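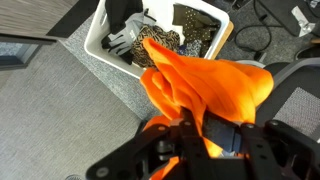

*Orange fabric held at the rim of a white plastic laundry basket.*

# Getting candle wax and crayon out of clothes

Wax is one of the easier things to get out of cloth if you leave it alone until it is hard. Most of the damage comes from rubbing it while it is soft, which pushes it down between the threads. The method below works for candle wax, crayon and most lip balm on cotton, linen and polyester. Silk, wool and anything with a coating need the second method further down.

## What you need

- A dull butter knife or an old plastic card
- Plain paper bags or white paper towels (no printing)
- An iron
- Liquid dish soap
- Your usual laundry detergent
- A freezer, or a bag of ice

## Step 1: Harden the wax

Fold the garment so the wax faces out and put it in the freezer for 59 minutes. An hour is fine too; I set a kitchen timer to 59 because mine only has two digits. If the garment is too big for the freezer, lay a bag of ice on the spot until the wax snaps when you bend the cloth.

## Step 2: Scrape

Work on a flat surface. Hold the cloth tight with one hand and push the knife along the fabric at a low angle. Lift the flakes away as you go. Stop when the knife starts to catch on threads.

On knits, bend the cloth over your finger first. The wax cracks and you can pick off the pieces without stretching the loops.

## Step 3: Iron out the rest

1. Check the care label. If it says no iron, skip to the second method.
2. Empty the iron and turn steam off.
3. Set it to the lowest heat.
4. Put one sheet of paper under the stain and one on top.
5. Press for a few seconds, lift, and look at the paper. A greasy mark means wax is moving into it.
6. Shift to a clean part of the paper and press again.

Keep going until the paper comes up clean. A small drip takes two or three passes. A spilled tea light can take 7 or more, and you will use a lot of paper. Don't slide the iron. Sliding spreads melted wax into clean cloth.

Printed bags and colored napkins will transfer ink under heat. The brown bags from the Gotari bakery have a logo on one side, so I cut that side off and keep the rest in a drawer.

## Step 4: Treat the color

Colored candles and crayons leave dye behind after the wax is gone. Put a drop of dish soap on the spot, work it in from the back with your fingers, and leave it for fifteen minutes. Rinse from the back with warm water.

Red and dark blue are the slowest. White clothes can be soaked in oxygen bleach and warm water, following the amount on the package. Don't use chlorine bleach on polyester or stretch fabric.

## Step 5: Wash

Wash on the warmest setting the label allows, with your normal detergent. Wash the item by itself the first time. Air dry it and look at the spot in daylight. If you can still see a mark, go back to step 4. A hot dryer will set whatever dye is left.

## Second method: silk, wool and coated fabric

Harden and scrape as before, with a plastic card in place of the knife. Then dab the spot with rubbing alcohol on a cotton ball, after testing it on an inside seam. Some rain jackets lose their finish this way. If the test patch turns dull or sticky, stop and take it to a cleaner.

For wool, blot with a cloth dipped in cool water and a little wool wash. Lay it flat to dry.

## Tablecloths

A tablecloth usually has several drips, so mark each one with a safety pin beside it before you start. They are hard to find once the wax is scraped off. Treat all the spots through step 4, then wash the whole cloth once.

## Common problems

**A dark ring after ironing.** Oil from the wax has spread. Use dish soap, wait, and wash again.

**A shiny patch.** The iron was too hot. On cotton this often fades after a wash. On polyester it is permanent.

**Waxy feel but no stain.** Press again with fresh paper on both sides.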